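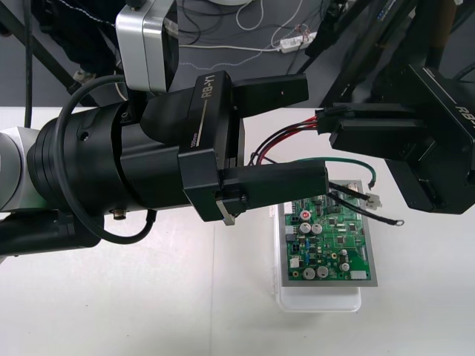

Can robots do the chores yet? Your questions, my answers

I write a small newsletter from Honudville about machines and everyday work, and it has 2,000 readers, most of whom seem to want the same thing: somebody else to do the washing-up. When I asked for questions in September I got 144 of them, so I've lumped the similar ones together. If yours isn't in here, it's probably hiding inside another one.

So, can I buy one that does the housework?

No. You can buy a very good vacuum that goes round on its own and a dishwasher that still needs you to load it. A machine that wanders in, sees a mess and sorts it out is something you'll see in videos, and I'd want to know how many goes each video took before I got my purse out.

But I've seen one fold a towel!

So have I! I loved it. A towel is a kind thing to start with, though - it's a rectangle, and it doesn't mind being dropped. Ask the same machine to do a fitted sheet, or a child's tights that are inside out, and you're in different territory. (I'm in different territory with a fitted sheet myself.)

What about factories? Haven't they had robots for donkey's years?

They have, and those robots are brilliant at what they do. The trick is that the part turns up in the same spot, the same way round, every time. Welding, painting and stacking boxes all suit that. What's still mostly done by people is the fiddly end of the job, and above all anything with wires. A wire never lies the same way twice. You push at one end and the middle goes somewhere else.

Why is plugging in a connector so hard? I do it without looking.

You do it by feel. You nudge it, it sticks, you tilt it a hair and in it goes, and your fingers have done all that before you've had a think about it. A two-fingered gripper has far less to go on. It has to keep hold of the plug and line it up while the cable tugs it off to one side, and it mustn't lean on the circuit board with its full weight. I timed myself on an old radio at my kitchen table and got the plug in before I could start the stopwatch properly.

Why do they always have two arms now?

Same reason you do. One hand steadies and the other fiddles. Try putting a lid on a jar with one hand behind your back and you'll see the point pretty quickly. Two arms also means two lots of elbow to keep out of the way, so it isn't a free lunch.

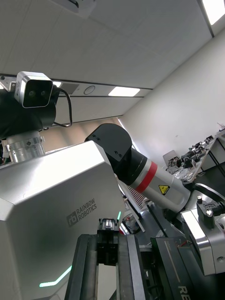
And does it need a head, or is that just for show?

A bit of both, I think. Cameras want to be up high where they can see the whole table, and two lenses side by side help a machine judge how far off a thing is. Once you've put cameras on top of a body, people are going to call it a head whatever you do.

Which will come first, my kitchen or the shop floor?

The shop floor, and I'd put money on it. A workbench is flat and well lit and there's no dog. My friends at Gritlow, who do small repair work, would happily hand over sorting screws tomorrow. They wouldn't hand over the soldering.

Will it be safe near my kids?

Ask me again when there's one worth having. I wouldn't leave a toddler alone with a strong moving arm of any sort, however slowly it goes.

How do I send you another question?

Hit reply on any issue. I read them all, usually with a cup of tea at four in the afternoon, and I add new ones to the bottom of this page when I've got a decent answer.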